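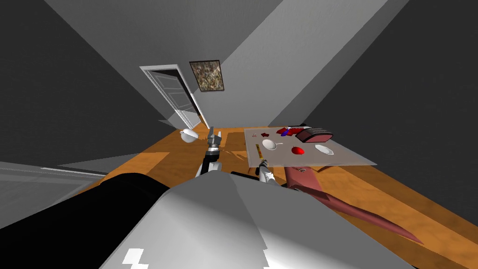
Filed under: Sim Diary / Things That Broke

May 27, 2021

So I lost most of this month to a wrist. A pretend wrist! On a pretend robot, in a pretend room with an orange wood floor that I picked because it was the first one in the menu. I'm still a little mad about it, so you get a blog post.

The job I gave Linda (my two-armed robot, named after my old car) was a baby one. Reach to the table, close the gripper on the red thing, lift, put it on the white plate. I had a controller I trusted and I queued up 2,589 runs overnight. I woke up, made coffee, opened the log, and 638 of them had ended with the arm nowhere near the table. They hadn't dropped anything or bumped anything. The arm had just wandered off toward the wall.

My first guess was the physics step, because it's always my first guess. I cut it down to a size that made my laptop fan scream. Same result. Then I blamed the table, then the door (the door stands open and I had this idea the arm was catching its collision shape), and I spent two evenings on that door. It was innocent.

Gwion Parri, who I share the Linon code with, told me to quit staring at joint plots and go look through the wrist cameras. I grumbled and did it.
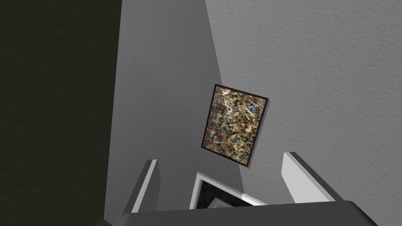
And I sat there feeling pretty dumb, because the log for that same run said "target centered, closing." The controller was completely happy. It believed the camera was pointed down at the tabletop, and it was sending close commands at nothing.

What had happened was a sign flip. When I swapped the old Gwynne gripper model for the new one, the new file had its mount rotated the other way, and my camera offset was still written for the old one. Most of the time the arm started close enough to the target that the error didn't get a chance to grow. If it started high, every correction pushed it farther out, and it kept going until it hit a joint limit.

The part that bugs me more is that I did have a safety check. It was supposed to stop the arm after 10 bad frames in a row. But a "bad frame" meant the tracker reported low confidence, and the tracker was reporting its last good guess over and over with the confidence still attached. So the check never fired, not even once. If this had been the real arm at Nindham, with Carys Rowlands standing next to it drinking her tea, I don't like thinking about that.
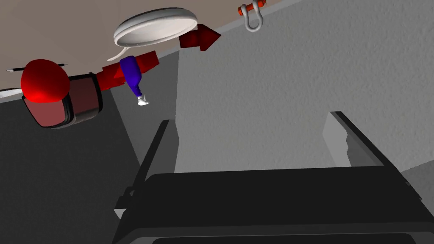 Sim Diary, No. 8

Anyway, the fixes. The camera offset now gets read from the gripper file, so I can't forget it. The tracker has to stamp every guess with the time it was made, and old guesses count as bad. And there's a dumb box around the work area that the hand isn't allowed to leave, no matter what the clever parts think is going on. I should have put the box in first, and Gwion has said so more than once.

I've started the overnight batch again with the high starting poses mixed in on purpose. If the box trips I want to know which check missed it, so that's logged separately now. Next I need to go through the other arm's file, which came from the same download and which I haven't opened yet. Ugh.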